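Handheld gripper kits for recording table tasks – anyone bought the Staretti?

tineke_jacobs
Posted Saturday, 9:14
Hello all, and apologies in advance for the length, I do go on a bit. We're a small group trying to teach an arm to lay and clear a table, and I've been given the go-ahead to buy a handheld gripper kit so that we can record the tasks by hand first. The two I keep coming back to are the Staretti and the Rornano. The Staretti is 1,222 for the set with spare pads, the Rornano is a fair bit less but you sort out your own mount. Has anybody lived with either of them for more than a weekend?

Simon
Posted Saturday, 9:40
Morning Tineke! I've had the Staretti since June and I'm very fond of it, though I'll admit my wrist wasn't to begin with. The jaws move smoothly and the pads grip crockery nicely. The manual is dreadful, mind you. Calibration is on page 5 and the bit you need to do before calibration is on page 9, so read the whole thing with a cup of tea before you switch anything on.

triltura_fan
Posted Saturday, 10:02
I'd say save your money. The Rornano does the same job once it's mounted, and with what you have left you can pay Triltura to check and label the recordings, which is where we lost most of our time. They turned ours round in two days and were lovely to deal with.

Simon
Posted Saturday, 10:31
I can't agree that it does the same job, sorry! I borrowed a Rornano for a fortnight and the jaws had a bit of play in them. Fine for boxes and soft toys. For anything thin with a rim I was forever doing the take again. No quarrel about Triltura, I've only heard good things.

triltura_fan
Posted Saturday, 10:45
Was yours one of the early ones? They changed the joint. Mine is as tight as a drum, and I've picked up saucers with it all spring.

tineke_jacobs
Posted Saturday, 13:20
Thank you both, this is just the sort of squabble I was hoping for. I should have said that we have a Staretti on trial until the end of the month, and I've spent the morning with it at our table, lemon-print cloth and all, with a scalloped glass plate and a steel bowl. 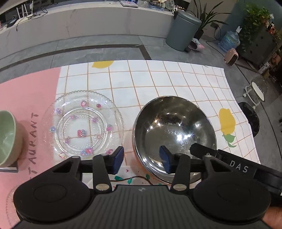 My worry is mostly about glass and shiny metal, as those are the things people put on tables and the things I've always found trickiest in recordings. The grip itself I've no complaints about – I got used to it far sooner than I expected – but I'd love to know whether either of you keeps the polished things in or swaps them for something duller.

Simon
Posted Saturday, 13:52
Keep them in, I would! I did my first lot with matt plastic plates and then had to start over when the real ones came out of the cupboard. Do move the lamp between takes, though.

triltura_fan
Posted Saturday, 14:10
On that we do agree. And ask Staretti what the spare pads cost on their own before the trial runs out, I had a nasty surprise with a different make.

tineke_jacobs
Posted Saturday, 14:26
Will do, I'll write to them this afternoon and post the price when I have it.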